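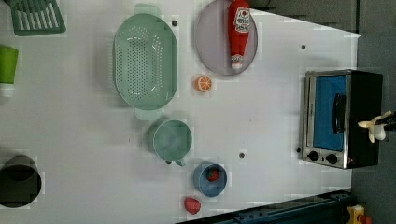

Hard Water in the Kitchen: Frequently Asked Questions
Calinberg Water, Customer Information

How hard is the water in my area?
Customers fed from the Ostach wells receive water with a total hardness of 300 mg/L as calcium carbonate. Customers on the Drernov line receive a surface-water blend that is softer and varies with the season. Your supply zone is printed on the back of your bill, under the meter number.

Is hard water safe to drink?
Yes. Hardness is a measure of dissolved calcium and magnesium. It affects taste, soap performance and scale buildup.

Why do plates and glasses dry with white spots?
The water evaporates and the minerals stay behind. Spotting is worse on items left to air dry. If a spot comes off with white vinegar, it is scale. If it does not, the glass may be etched, and etching is permanent.

What should I set on my dishwasher?
Enter the hardness value for your zone, in the unit your manual calls for. To convert mg/L to grains per gallon, divide by 17.1. Machines without a built-in softener have no such setting; use a detergent labeled for hard water. 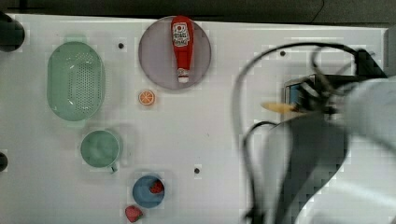
Mansa Ackah wrote to us that plastic strainers and plates in her kitchen kept a chalky film even after the dishwasher was set correctly, and asked if the detergent dose should be doubled. It should not. Soak the items for 30 minutes in equal parts white vinegar and water, rinse, and run a normal cycle. Too much detergent leaves a residue of its own that looks much like scale.

How do I remove scale from a kettle?
Fill it halfway with equal parts white vinegar and water, bring to a boil, switch off and let stand. Empty, rinse twice, then boil and discard one full kettle of plain water. Do not use bleach, and never mix bleach with vinegar.

Does heater temperature matter?
Scale forms faster in hotter water. Check the manufacturer's minimum before lowering the setting.

Will the Ostach supply be softened centrally?
Not at present. The Agbenyega Road blending station is in design and will serve 1,026 connections when complete.

Can I get my tap water tested?
Yes. Test kits are available at the Calinberg front counter. Return the sample before noon on the day it is drawn. Questions about results go to Nkrumah Kpodo, extension 55.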